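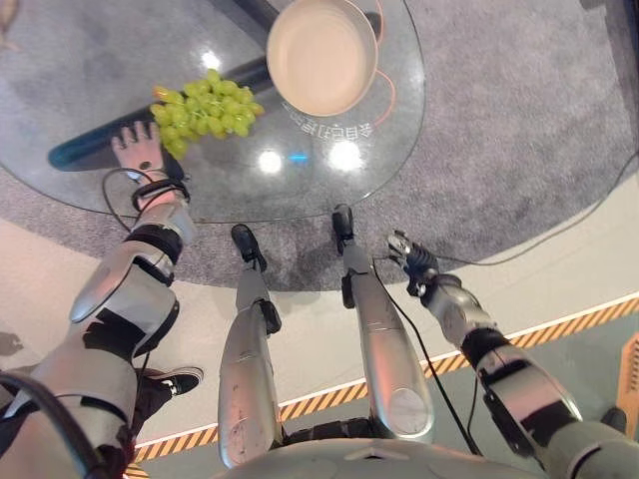 Figure 3.1 Green grapes and an empty round dish on a glass-topped table.

Chapter 3
Serving Fruit at a Low Table

Fruit bruises easily, and most of the damage happens between the kitchen and the table. This chapter covers choosing a dish, lifting a bunch, and setting it down without crushing the grapes underneath.

Glass tops call for extra care. A hard dish can chip the edge, and juice leaves marks that show under ceiling lights. A dish with a raised rim keeps stray grapes from rolling.

For the exercises you will need one bunch of grapes, 300 grams or less, a shallow dish, and a soft cloth. Read Section 3.1 before you begin. Terms in the margin are listed again on page 112.

3.1 Lifting a Bunch

Hold the bunch from below with an open hand.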